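Tamham Cabin Safety Trainer - User Guide
Section 4: Setting up and running the engine fire drill 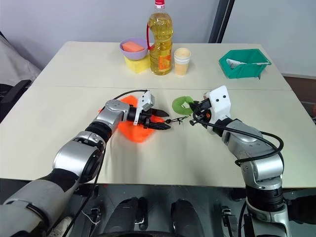

How long does it take to get the trainer ready for an engine fire drill?
Plan on 2 hours if the cabin section is already standing and the power is connected. The smoke unit wants most of that time to itself, and the rest goes to seats, lights and sound. If you are moving the cabin from one bay to another first, treat that as a separate job and follow Section 3 from the beginning.

Welcome to what most instructors tell us is their favorite part of the course. The engine fire drill puts your crew members in their jump seats a minute or so after takeoff, gives them a bang, a shudder and an orange glow through the windows on one side, and then lets them work through everything from the first call to the flight deck to the decision about which doors to use. It is a lot of fun to run once you know the panel. Please do read the whole section through once before you touch anything, preferably with a cup of coffee and your crew manual open beside you, as your airline's own procedures always come ahead of ours.

4.1 Before you begin

You will need the instructor key, the Prosura smoke unit with a full fluid bottle, the sound cartridge marked ENG FIRE, and a second instructor. The second person stays inside the cabin for the entire drill and does nothing except watch people. We have had customers ask if a senior trainee can fill in, and the answer is no, however good they are.

1. Walk the cabin from front to back and check that both aisles of the evacuation path are clear. Look under the seats as well - headsets and water bottles love to roll under row two.
2. Open and close each door in manual mode. The handle should travel all the way to the stop without a shove.
3. Check the slide mat at the foot of each door. The edges should lie flat against the floor.
4. Press the red STOP button on the panel, then the one by the forward jump seat. Each should bring the cabin lights up to full and shut off motion, smoke and sound.
5. Turn the instructor key a quarter turn to reset.

CAUTION: If either STOP button fails to bring up the lights, do not run the drill. Lock the panel and call your service contact.

4.2 Filling and warming the smoke unit

6. Make sure the unit is switched off at the wall.
7. Unscrew the fluid bottle and fill it to the line. Use water-based fluid only.
8. Screw the bottle back on until it clicks, then wipe up any drips.
9. Switch on at the wall and wait for the green lamp. The first warm-up of the day is always the slowest, so don't be worried if the lamp blinks for a good while.
10. Give one short test puff with the SMOKE button. It should come out of the floor vents only.

Note: Let the building people know before the test puff, and again before the drill. Some hangars have very sensitive detectors in the roof, and the fire department will not find it as interesting as you do.

CAUTION: Ask each trainee privately about asthma or other breathing trouble. Anyone who would prefer to skip the smoke can run the same drill with the smoke level at zero and lose very little by it.

4.3 Loading the scenario

The panel comes with a handful of takeoff scenarios already stored. Engine fire, left side, is number 300. The right side version is the same in every respect except for the windows and the speakers, and you reach it by pressing SIDE once the scenario has loaded.

11. Press MENU, then SCENARIO, and type the number.
12. Press SIDE if you want the fire on the right. The little airplane on the screen will show you which wing is selected.
13. Choose the ending. RETURN gives you a turn back to the airport and a normal landing, after which passengers stay seated until told otherwise. EVACUATE gives you a stop on the runway and the evacuation signal.
14. Set the motion level. We suggest LOW for a first group. The shudder feels stronger from the aft jump seat than it does from where you are standing!
15. Press STORE if you have changed anything, or your settings will be gone when the key comes out.

Note: With RETURN selected, the glow fades by itself after the flight deck announcement. With EVACUATE selected it stays lit until the drill ends, and a crew member who opens a door on that side will see it. That is intended. Checking outside before opening is the thing you are teaching.

4.4 Running the drill

16. Seat the passengers and have the crew give the full safety briefing. It is tempting to skip this when time is short, but the drill goes much better when people have settled into their parts.
17. Ask the second instructor for a thumbs-up, then press START.
18. Let the takeoff play through. The bang comes after the wheels leave the ground and you can't move it earlier.
19. Listen on the interphone channel. When a crew member calls, you are the captain. Keep your answers short and a little distracted, the way a busy pilot would sound, and ask them to tell you which side and what they can see.
20. When you have had your call, press ANNOUNCE to play the flight deck message.
21. Bring in smoke slowly with the dial if your lesson plan calls for it.
22. Press END when everyone is seated after landing, or when the last person is off the slide mats.

If nobody calls the flight deck at all, give them a while before you step in. Benedek Takács, who wrote the first version of this guide, liked to have the second instructor play a passenger and ask loudly what that light was out on the wing. It works nearly every time and it doesn't feel like a telling-off.

CAUTION: Never hold the smoke dial at maximum with passengers aboard. If you can't see the second instructor's vest from the panel window, press STOP.

4.5 Afterward

23. Switch the smoke unit to PURGE and leave both doors open until the air is clear.
24. Switch off at the wall and let the unit cool before you empty the bottle.
25. Save the recording. The panel names it for you, and you can play the interphone track back through the Bozsik speaker in the classroom.
26. Remove the key and sign the trainer log.

Do leave room for a proper talk before everyone runs off to lunch. People remember the noise and the light very clearly and the words they said hardly at all, so play the interphone track first and let them hear themselves.

4.6 If something goes wrong

Glow on the wrong side: press SIDE again before START. It can't be changed while the scenario is running.

No bang, but everything else works: the sound cartridge is loose. Take it out, blow off the dust and push it in until it is flush.

Code 356 on the panel: a door was not fully closed when you pressed START. Close all doors, reset with the key and load the scenario again.

Green lamp goes out in the middle of a drill: the fluid is low. Carry on without smoke and fill up afterward.

Doors stiff in cold weather: common from November on in unheated hangars. Run the cabin heater for a bit and work each handle a few times. Please don't oil the hinges, whatever the last person told you.

For anything else, write to Eliécer Giraldo at the Tamham service desk and include the serial number from the plate under the aft jump seat. Owners of the older Dravum cabin should use the separate sheet for Sections 4.3 and 4.6, as the panel buttons are laid out differently.

Section last revised 01/06/2023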